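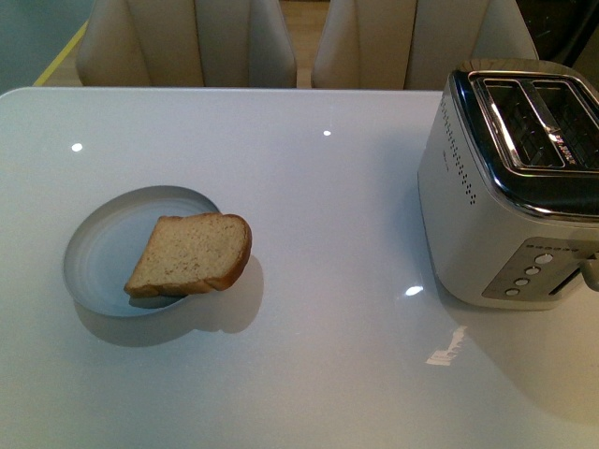 Subject: Re: [teach-tech] Discussion boards in the big intro section - worth it?
From: Liam Haslam
To: teach-tech list

Hi all,

Jumping in on this one, as I've just come out of a term of doing exactly what Priya is asking about, and I'm still pretty excited by how it went.

On the list, Priya wrote:

> I'm teaching the large intro geology section for the first
> time and the department wants a graded online discussion
> component. My past experience with these is that students
> post one paragraph at 11:58 pm, reply "great point!" to two
> people, and never look again. I can't read several hundred
> posts a week and I only have two TAs. Has anyone made this
> work at scale? Prulta is what we have on campus, so please
> no suggestions that need a new license.
>
> Also, how are you grading it? I'd love to avoid a rubric
> with a dozen rows.

Yes! It can work, and Prulta is fine for it once you get past the default settings. I had 429 students in the intro environmental science course at Trekulham, and the first thing I did was stop treating the board as one big room. Split them up. In Prulta you go to People, then Group Sets, make a new set, and pick "assign at random." I made groups of 19 or so (some came out bigger after late adds, I let it be). Then when you create the discussion, tick "This is a group discussion" BEFORE you save it. If you tick it after someone has posted, the early posts stay in the main thread and you'll get a pile of confused emails. Ask me how I know.

The second thing is the prompt. Mine used to be "What did you think of the reading?" and I got what I deserved. Now every prompt asks them to bring something in: a utility bill with the numbers blacked out, a rainfall record from their hometown, a local news story about a landfill. They can't all say the same thing if they've all brought different stuff, and the replies get so much better, because people are curious about each other's towns. One group got into a long back and forth over whose tap water was hardest and went and looked up the county reports without being asked. I loved that week.

For your course I'd try something like "find a road cut or a building stone near you and tell us what you think it is." Then the reply is to agree or disagree with one reason. I'd sign up for that class myself.

Deadlines: two of them. First post by midweek, replies by the end of the weekend. Prulta only shows one due date to students, so put the first one in the title, like "Week 3 board (first post due Weds)". Clunky, but they see it.

Grading. I use a scale of 0 to 4 and that's the whole rubric:

4 - brought something of your own and replied with a reason
3 - one of those is thin
2 - one of those is missing
1 - posted, but off the prompt
0 - nothing there

My TAs can get through up to 90 posts an hour with that once they've settled in. They don't comment on every post. Each week they pick a few groups for real feedback and rotate, so everybody hears from a person several times over the term. I pull two or three posts (with permission) and open Monday's lecture with them, and that probably did more for quality than the points did.

What I haven't solved is groups that go quiet around midterms. Mixing two quiet groups together helped once and did nothing the other time. If anybody at Skustamness is still doing the student moderator setup that was mentioned here back in January, I'd really like to hear how you pick the moderators and whether they get credit for it.

Priya, I'm happy to send you my prompts for the whole term, and the settings checklist I wrote for my TAs. They're in plain Word files, nothing fancy. Just email me off list.

Liam

--
Liam Haslam
Environmental Science, Trekulham
Office: Bickerstaff Hall, lower level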